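Visit to the Ejigu roastery, Zastow

Our group went out to Zastow in August to see the coffee roastery run by Mebrat Tilahun and Kedir Jemal. The bus left at 8 a.m. and the road was clear the whole way. Parking is behind the building, next to the loading dock.

Kedir took us through the green coffee store first. Bags are stacked on pallets by farm and by harvest, and each lot has a card with its moisture reading. The store holds 1000 bags when full.
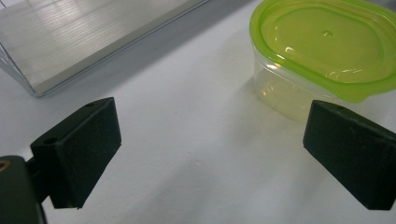 From there we moved to the roasting floor. The larger drum was running a medium roast for a customer in Drondia, and Kedir let us listen for the first crack – a dry popping sound, easy to miss over the fan. He keeps his roast notes in pencil and copies them out at the end of the shift.

Lunch was lentils and flatbread in the yard. Horacio Gaete asked about prices and got a long answer, most of it on freight.

The tasting came last. We tried four coffees, two washed and two natural. I liked the second washed one best, with a clean taste close to black tea. Bautista Saavedra preferred the naturals and bought two bags.
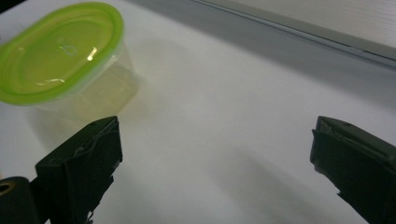

Container with a lime-green lid on the white tabletop.

Visits run in the morning and need to be booked ahead. Wear closed shoes – the floor by the dock is uneven.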